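Recounts! What Happens When an Election Is Super Close

Have you ever counted the coins in your piggy bank, gotten a number, and then thought, "Hmm, I'd better do that again"? Towns, states and even whole countries sometimes do the same thing with votes. It's called a recount, and it is one of the most exciting parts of an election (yes, counting can be exciting, keep reading!).

First, a quick reminder. In an election, people choose who they want for a job like mayor, governor or member of the town council. Each voter marks a choice on a ballot. A ballot can be a sheet of paper or a screen on a machine, and it is secret, so you never have to tell anyone who you picked. When voting time is over, the ballots get counted and the person with the most votes usually wins.

Most of the time the winner is far ahead and everyone goes home to bed. But what if the two top people are only a tiny bit apart?
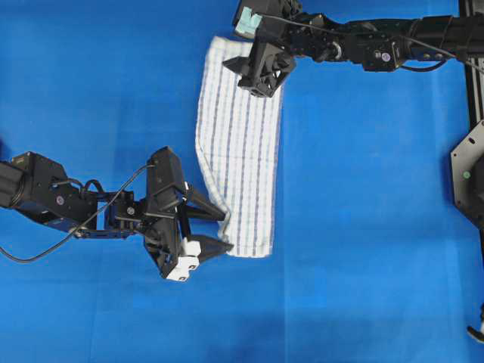

How close is close?

Let's visit the town of Wemcombe, which picked a new mayor in November. In all, 2,843 people voted. When the first count was done, one candidate was ahead by just 6 votes. Six! You could fit that many people in a minivan.

Lots of places have a rule that says what to do next. Sometimes the recount starts all by itself if the gap is small enough. That's an automatic recount. In other places, the candidate who came in second has to ask for one, and may have to pay for it. The rules are different from state to state, so a race that gets recounted in one place might not get recounted in another. In Wemcombe, the second-place candidate asked.

Who does the counting?

Mohammed-Awal Ankrah was in charge of the Wemcombe recount, which was held at Núñez Hall. He had 12 counters working in pairs. Why pairs? Two people look at every single ballot together, and they both have to agree on what it says. If one person gets sleepy or skips a page, the other one will probably catch it.

"My favorite sound is a big stack of paper being tapped straight on a table," Mr. Ankrah told us. "It means we're ready to go!"
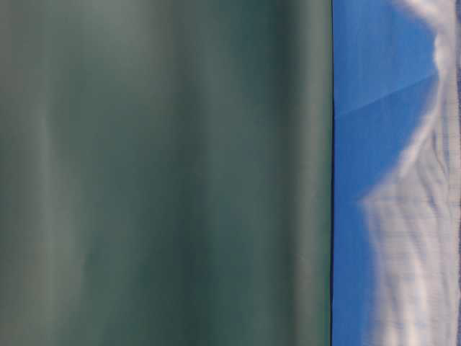

Soft stripes of green and gray.

The candidates can send people to watch, too. These people are called observers. They can look, and they can ask questions, but they can't touch the ballots. Imagine sitting right next to a plate of cookies for hours with your hands in your lap. That's the job!

Step by step

Every place does it a little differently, but in Wemcombe the recount went this way.

The sealed boxes came out of a locked room. Mr. Ankrah read the number on each seal out loud, and the observers checked it against their lists.

Next, the counters sorted the ballots into piles, one pile for each candidate and one for "hmm, not sure." Then they counted each pile in small bundles, wrote down the number, swapped bundles with another pair and counted again. If the two numbers didn't match, they started that bundle over.

The "not sure" pile is where it gets really interesting. Maybe a voter circled a name and didn't fill in the bubble. Maybe somebody filled in 2 bubbles, crossed one out and drew a big arrow. The counters have to figure out what the voter wanted, using written rules.

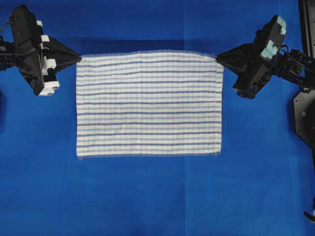
Those rules are made before the election, and that matters a lot. Think about a game of tag. If you change where "base" is in the middle of the game, somebody is going to be pretty mad! With the rules already written down, everybody knows what counts as a vote, whichever candidate it helps.

Does the winner ever change?

It can, but not very often. A recount usually finds a few small mistakes and the numbers move a little bit. In Wemcombe, the lead went from 6 votes down to 2, and the same person still won. Over in Taltmont, the next town along, a council race once ended in an exact tie, and they settled it by pulling a name out of a bowl. Some places really do break a tie like that! Others flip a coin or hold another election.

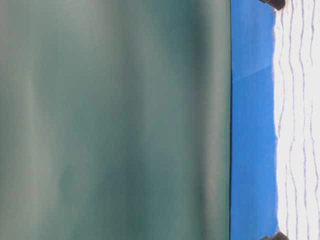

Pale green, deep green and a thin dark line.

Words to know

Ballot: what a voter marks to make a choice.
Candidate: a person who is trying to get elected.
Margin: how far ahead the winner is.
Observer: someone who watches the count to see that it's fair.

Try it yourself

Hold a class vote for the best lunch food. Have everyone write a choice on a slip of paper and fold it up. Let one pair count the slips, then mix them all up and give them to a different pair. Did both pairs get the same answer? If they didn't, you need a recount!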